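Las fianzas de alquiler, a examen en Vustville

El registro obligatorio cumple dos ejercicios con más depósitos declarados y con dudas sobre los plazos de devolución
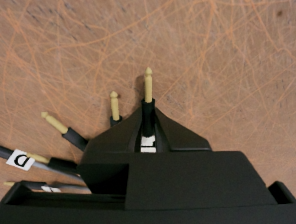

Conectores tipo jack sobre una superficie de trabajo. Imagen generada por ordenador.

23 de febrero de 2018

El depósito de la fianza es, para buena parte de los inquilinos, el primer desembolso de un contrato de alquiler y el último asunto que queda por resolver cuando este termina. En Vustville, donde el registro de fianzas es obligatorio desde hace dos ejercicios, la Cámara Inmobiliaria de la comarca ha publicado un informe sobre su funcionamiento.

Según el documento, el pasado año se inscribieron 768 contratos de vivienda habitual, de los cuales 139 correspondían al distrito de Drestside. La fianza media se situó en torno a los 380 euros, cifra que el informe atribuye al elevado número de viviendas de pequeña superficie.

El texto dedica su capítulo más extenso a las discrepancias que surgen al finalizar el arrendamiento. La mayoría se refiere a desperfectos en suelos y paredes, y en particular a la distinción entre el desgaste propio del uso y el daño imputable al arrendatario. La Cámara recomienda que todo contrato incorpore un inventario firmado por ambas partes, con indicación del estado de cada estancia y de los electrodomésticos.

Otra cuestión es la del plazo. El reglamento local concede al propietario un mes desde la entrega de llaves para restituir el importe o justificar su retención por escrito. Las agencias de Landeg, municipio vecino que comparte oficina de registro, han solicitado que dicho plazo se amplíe cuando existan suministros pendientes de liquidar. Las asociaciones de inquilinos se oponen y proponen que en tales casos se retenga únicamente una parte.

La tramitación electrónica se realiza a través de la plataforma Mella, a la que pueden acceder tanto particulares como profesionales colegiados. El justificante de depósito debe adjuntarse al contrato y conservarse durante toda su vigencia. Las propuestas de modificación del reglamento se recibirán en la oficina de registro hasta el mes de agosto.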